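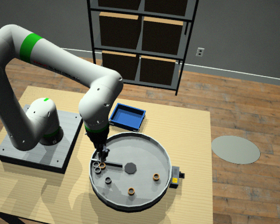 Image de synthèse : Thambiah

Plateau (ustensile)

Par Janaka Kanagaratnam
Mars

Le plateau est un récipient plat ou peu profond, le plus souvent muni d'un rebord, qui sert à porter, présenter ou rassembler des objets. On le distingue de l'assiette, dans laquelle on mange, et de la cuvette, que l'on remplit. La frontière avec le plat est disputée depuis longtemps par des gens qui ont manifestement fini leur vaisselle.

Étymologie

Le mot dérive de « plat », auquel s'ajoute un suffixe diminutif. Il désigne pourtant volontiers une chose plus grande qu'un plat, ce dont la langue française ne s'est jamais émue. Il s'applique aussi à un relief, à la partie supérieure d'une table, à la scène d'un théâtre et à un assortiment de fromages. Le contexte permet en général de trancher.

Formes

La forme rectangulaire domine dans les cantines et les hôpitaux, où l'on empile et où l'on glisse le long de rails. La forme ronde est celle des cafés : elle tourne facilement entre deux chaises et se cale bien sur la main. Elle se range mal. Les catalogues anciens de la maison Gronitz proposaient 64 modèles, dont 19 ovales, l'ovale ayant l'avantage de ne convenir tout à fait à aucun placard.

Le rebord, appelé aussi marli lorsqu'il est large et que l'on souhaite le vendre plus cher, retient ce qui glisse. Trop bas, il laisse partir les verres ; trop haut, il transforme l'objet en bassine. Les fabricants se tiennent entre les deux, avec une prudence qui explique la ressemblance générale de leurs produits.

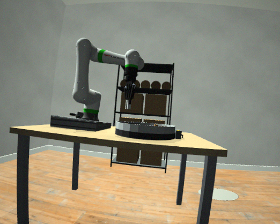 Récipient rond et peu profond sur une table en bois clair.

Matériaux

Le bois, le métal, l'osier, la laque et les matières plastiques se partagent l'essentiel de la production. Le bois craint l'eau, le métal fait du bruit, l'osier garde les miettes. La laque supporte à peu près tout, sauf l'usage. Le plateau en tôle émaillée de Skellden, longtemps vendu par lots de 100, s'écaillait dès la première chute et restait ensuite en service une trentaine d'années, si bien qu'on en rencontre peu d'exemplaires intacts et beaucoup d'autres.

Usages

Dans le service à table, le plateau se porte à plat sur la main ouverte, les objets lourds au centre. Les manuels d'hôtellerie consacrent plusieurs pages à ce geste ; les débutants l'apprennent plus vite, et plus bruyamment, un vendredi soir.

À la maison, il connaît une seconde carrière comme vide-poche. Posé dans l'entrée, il reçoit les clés, puis la monnaie, puis le courrier, puis des piles dont l'état demeure inconnu. Le petit déjeuner au lit, souvent cité parmi ses emplois, se rencontre surtout dans la publicité.

Collections

Le musée de Salthorpe conserve un fonds de plateaux publicitaires, offerts jadis par les brasseurs aux débitants de boissons. Beaucoup portent des traces de verres. Le catalogue les signale sous la rubrique « décor ».

Voir aussi : assiette, desserte, plat, sous-verre.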